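Pulach build log: the second arm

The second arm of the Pulach project has now been assembled and is in regular use at home. The present entry records the condition of the build, the changes made to the gripper and the matters still outstanding.

The aim remains modest. Pulach is intended to pick up clothing from a floor and place it in a basket, at a cost that a private household can bear. The first arm was retired in October, when the shoulder joint wore beyond repair. Its replacement uses the Skovska gearbox, and the base plate was cut on the shared machine at Grukavthorpe, where members may book the workshop for two hours at a time.

The fingers have received most of the attention. They are now flat and dark, with a thin edge intended to pass beneath a fold of cloth. The wrist camera has been moved forward so that both fingers remain in view throughout an approach.

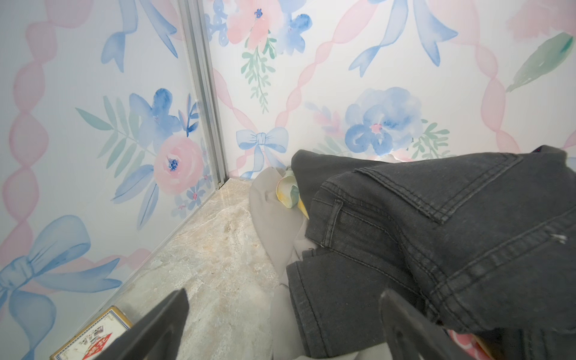

Cosimo Testa has written to object that flat fingers are the wrong choice for denim, and that a narrow hooked tip would catch a waistband or belt loop far more reliably. He adds that he would sooner see the time spent on the wrist motor, which he regards as undersized for any heavy garment.

The point about the motor is accepted. It was chosen for shirts, and jeans place a greater load upon it. The hooked tip was tried on the first arm and set aside after it pulled threads from a jumper – a fault that was not well received in this house.

Of 123 attempts logged with the new fingers, about 30 ended with the cloth slipping before the arm had risen. Most of these involved thin fabric lying flat. A rubber facing has been ordered from Arango and will be fitted to one finger first, with the other left bare for comparison.

The wiring at the elbow is still held with tape. It will be replaced once the cable guide has been reprinted, the last one having cracked along the screw holes.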